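Moving the blog's backups off Prosser took two evenings. The export came to 3,919 files, and Derkik rejected every name with a colon in it. I renamed those with a short script, then set the upload limit to 700 KB a second so that calls would still work. 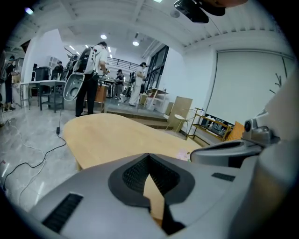

Rhun Humphreys wrote in that a checksum list should be made before renaming, and he is right. I made mine after.

The second copy goes to Endach every Wednesday. Restoring one folder from it gave matching sums.

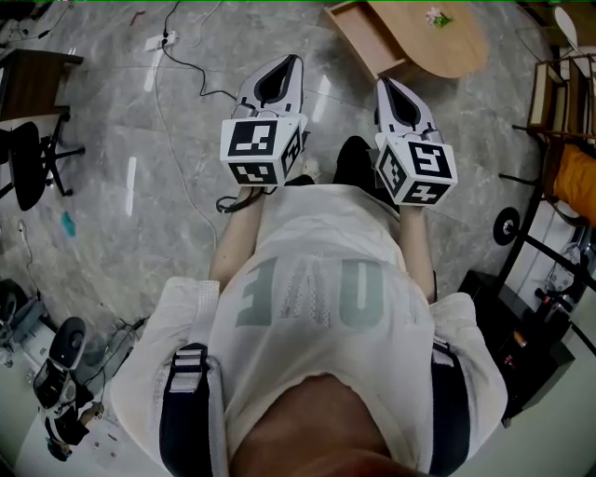 White T-shirt, black straps, marbled floor.

Old posts with broken links will be fixed in October.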